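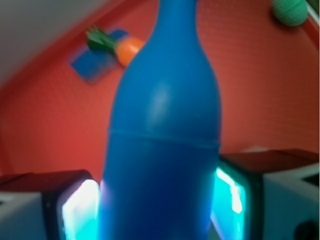
Refillable Bottle Trial: Second Progress Report

Submitted to the Cundale Packaging Reuse Fund
Reporting period ending July

1. Status

Work packages 1 and 2 are complete. Work package 3 (wash durability) is in progress and is 11 days behind the plan submitted with the grant. Work package 4 (shop returns) has not started. Spending is within the approved budget and no transfer between cost lines is requested.

2. Bottle body

The royal-blue body was adopted for the trial. It has a wide cylindrical lower section, rounded shoulders and a narrow neck. The surface is smooth and matte. Two earlier bodies, one clear and one with a square shoulder, were dropped at the end of work package 1. The clear body showed scuffing after a few wash cycles, and the square shoulder held rinse water when inverted in the rack.

The faint horizontal line around the body is acceptable under the trial specification, provided it cannot be felt with a fingernail. Bottles with a raised line are set aside and recorded as rejects.

3. Production

Trelitz delivered 1000 bottles in two lots. Incoming inspection covered 300 bottles, divided equally between the lots. Of these, 17 were rejected:

Raised line on body: 9
Uneven neck finish: 6
Color outside tolerance: 2

All six neck rejects came from the second lot. Trelitz has been notified and has agreed to replace them. The remaining bottles in that lot will have their necks checked by gauge before release to the wash line.

4. Wash durability

Testing is carried out at the Harahap site. Each bottle is washed, rinsed, drained neck down and inspected under a desk lamp for scratches, haze and loss of color. Results are entered after every tenth cycle.

The delay was caused by a failed drain pump. The pump has been replaced and the line is running on its normal schedule. No test bottles were lost, but one rack was left standing in detergent overnight and has been taken out of the main results. It will be reported separately.

Light rub marks have been recorded at the shoulder, where neighboring bottles touch in the rack. Wider rack spacing is being tested. It reduces the load per cycle, and the cost effect will be included in the next report.

5. Labels

The matte surface gives less grip to the water-release label than expected. Labels applied to cold bottles lifted at the corners. Bringing the bottles to room temperature before labeling corrected most of this. A second adhesive is on order.

6. Next period

Finish the neck check on the second lot.
Complete the remaining wash cycles and issue the data tables.
Select a rack spacing and a label adhesive.
Deliver the first filled bottles to the Burura shops and begin logging returns.

7. Decision requested

We ask the fund to approve an 11-day extension to work package 3 at no added cost. The final report date is unchanged.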